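The Night Shift at Urkirbridge

I took the job at Urkirbridge because it paid better than the bakery and you got to sit down. That was the whole of my thinking. I'd been a theatre nurse for 25 years and my knees had had enough, and there was the advert: people with steady hands wanted, evenings, apply to Tresex.

What you do is teach a robot to sew. You put your face to the viewer and your fingers in the loops, and whatever your hands do, the little arms do as well, only smaller. Everything gets recorded. Then you do it again, and again after that, until the machine has seen enough stitches to have a go on its own. They wanted 1,950 from me by the end of May. I laughed when they told me. They didn't!

The first week I was dreadful. I'd sewn on buttons, hems, a cat once (long story), and I'd stood next to more surgeons than I could name, and I still dropped the needle every other go. You can't feel anything, you see. You pull and there's no tug back, so you learn to watch the thread and guess. I went home to Harville on the last bus and did it all over again in my sleep, pinching at the duvet.

By the third week I'd started talking to it. Only quietly. "Round with the wrist, love, don't shove," which is what my gran used to say to me over the darning, and there I was saying it to a machine at eleven at night with a cold cup of tea by my elbow. I knew it couldn't hear. It was only getting the hands, and the bits it saw through the camera. But I found I sewed better with her in the room, so she stayed.

Then came the evening they let it try by itself. The lad from Sandoval pressed a key and told me to keep my fingers out of the loops. I sat on them, to be safe. The arm came in, picked up the needle, stopped, and gave a tiny turn to the left before it went anywhere near the pad.

I do that. I've always done that. Gran did it too, a little flick to get the light along the point, and it's no use at all through a viewer. I must have done it every single time.

"Odd," said the lad. "We can train that out."

I asked him to leave it in, and he gave me a look, and then he went off to find his coat. So I pulled my chair back up, put on a fresh pad and got on with my next hundred.

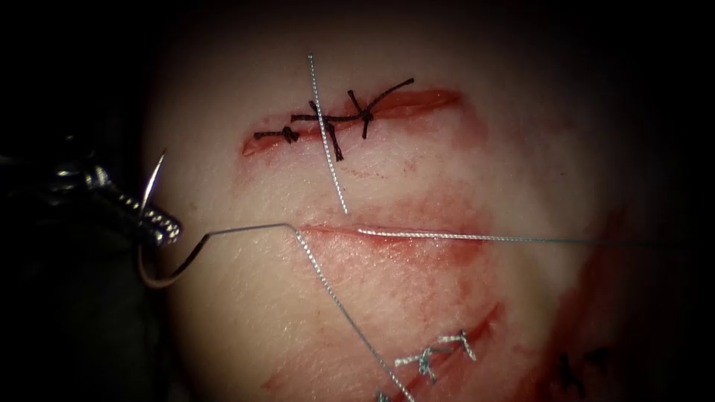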